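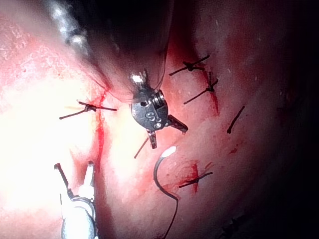
1/ I have started mending my own clothes, having priced a new coat in Doltstead and had to sit down. The coat's lining is out from cuff to armpit. I go at it much like those two short dark jaws, spread wide just above the tissue and not yet committed to anything.

2/ Thread: I bought Londoño cotton, 400 metres, in a blue the shop swore was navy. It is navy in the shop.

3/ Needles. The packet has a threader in it, which broke, and a leaflet in praise of the threader, which survived.

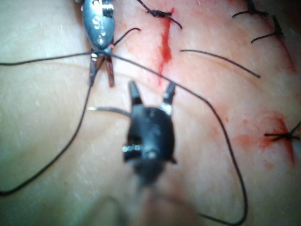 4/ Thimbles. My gran wore hers to answer the door. Mine falls into the tea.

5/ The cuff took two evenings and an entire radio play about Ilden lighthouse. I still don't know who did it.

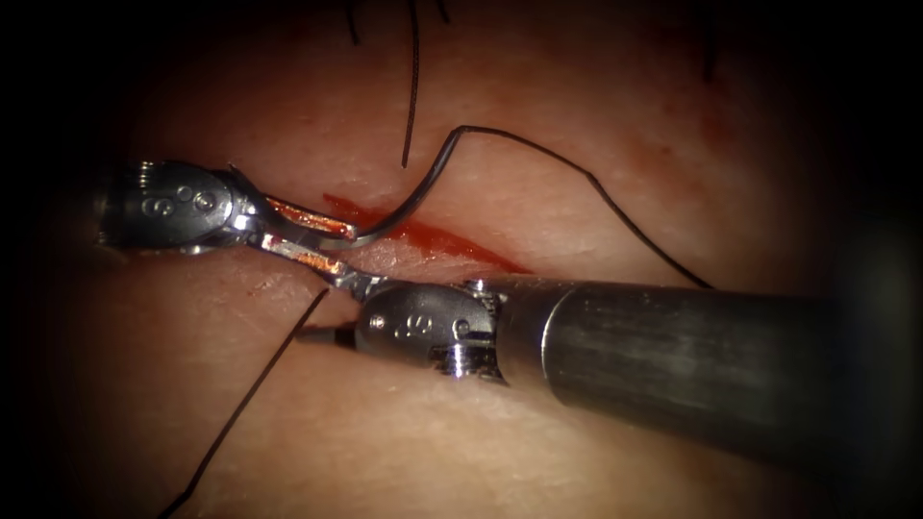
6/ Darning socks is a separate sulk. You weave across the hole, pull too hard and get a small hard pea to walk on for ever. A slanted cut that tapers to a point, like the one in the pad there, at least has two edges to bring together – a sock heel just has an absence.

7/ Coat is wearable if I keep my left arm down.

Home Explore Replies Log in

Yolanda Cárdenas: Wax your thread. Also, that's purple.

Goro: It was the lighthouse keeper's sister.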